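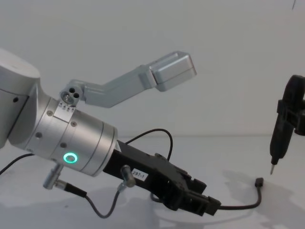

The gauge at Brorkmont read low again in April, and the district sent its surveyor up the valley with a level, two staffs and a letter authorizing her to enter the pump house.

The letter was not needed. The door had been off its lower hinge since the winter, and the lock held only the part of the door that still reached the frame. She lifted it aside, set it against the wall and went down the steps to the stilling well.

The gauge was a float on a tape, with a counterweight on the other end and a pulley between them. It was a Trorix, the older pattern with the brass drum. The float sat in a pipe, the pipe opened to the reservoir, and the drum turned as the water rose or fell. Very little in it could go wrong. She cleaned the tape, checked the pulley for play and took a reading. Then she lowered a weighted line down the same pipe and took another. They agreed to within the thickness of the line.

So the water was low, or the building was.

She carried the level out to the bench mark on the Bickerstaff road, a bolt in a boulder, and ran a line back to the pump house sill. It took 3 setups. The sill came out 2 inches above its recorded height. She packed up, ate a sandwich on the wall and ran the line again in the other direction. The figure closed.

Buildings on clay go down. She had written that sentence in a good many reports and had never had to write the other one.

The file for the reservoir gave one possible cause. Before the dam there had been a village called Zirkach on the valley floor, 200 people, and the church had been left standing because the contractor was paid by the house. The water had been over it for most of a century. A load like that presses the ground down. Take some of it away, through a few dry years, and the ground comes back up a little, and carries with it whatever is built there.

She worked out what the load would have to be. The answer was larger than the reservoir.

She checked the arithmetic and found it sound. Then she went to the window, which looked down the length of the water, and stood there until the light was too poor to read a staff.

In the field book, under remarks, she wrote: Gauge in order. Sill has risen. Cause not determined. Recommend repeat in one year. Lower hinge missing from door.

She hung the door back on its one hinge and locked it.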